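The Table in the Middle of the House

There is a table in our house that has never once been called the dining table, although dinner has been eaten on it most nights for longer than I care to add up. It is simply the table, and everything that comes through the front door lands on it sooner or later. Mail, mittens, a bag of onions, the thing you were supposed to return to the store. I have written for these pages before about closets and about the sad drawer under the microwave, and readers have been kind enough to write back, and what most of them wanted to talk about was the table.

So I spent a good part of January thinking about mine. I even paced out the house (955 square feet, if you leave off the porch, and in January you do leave off the porch) and tried to work out why so much of what we own ends up on one flat surface in the middle of it. The best I can offer is that a table is at hand height. You come in with your arms full, and there it is, waiting for you like an old friend with a tray.

The cloth came first. For years I kept the wood bare, thinking a cloth would only be one more thing to wash, and then my sister-in-law brought me a length of dark ribbed fabric from the Trirkeseck mill shop over in Gundville, where they sell the ends of the rolls on Tuesday mornings. I put it down to be polite, and it has stayed down ever since. A deep color with a little texture to it does something wonderful for a room in winter! It quiets the plates, for one thing, and small bright objects show up against it beautifully – a button, a packet of seeds, a toy brick – so that when you go around in the evening putting things away you really do see them.

And there is always a toy brick. We own a Buschmann tub of them that was supposed to hold 2,000 pieces, and one wet weekend the children and I counted what was left and got to 1,321, which gave us all a good laugh and a fair idea of what was under the couch. I used to march every stray brick straight back to the tub. Now I let them gather at the far side of the table through the day, along with the wrappers and the packets and whatever else has wandered in, and I make one trip of it after supper.

My system, if it deserves the word, needs only a tub with a wide rim and about 8 minutes. The wide rim matters more than you would think, because you can sweep things over it with the side of your hand. I bought a handsome lidded set from Drollus once, with a narrow mouth on every jar, and it now lives in the basement holding picture hooks. Wrappers go first, since they take up the most room for the least reason, and I smooth each one flat in case there is something still in it (there often is, and it's often a cracker). Anything sealed goes back to the kitchen. Bricks go in the tub, still joined if that is how they were left, as somebody may have plans for them.

Then I shake out the cloth over the back step, lay it down again and run my palm along the ribs until they lie straight. By breakfast there will be something on it. 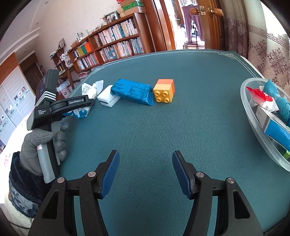
Choosing a Cloth for a Working Table

Go darker than you think you want, and feel it before you buy. A fine rib hides crumbs until you are ready to deal with them, while a deep one holds on to them for good. Bring your measurements, add a hand's width on every side, and wash it once before it ever meets the table.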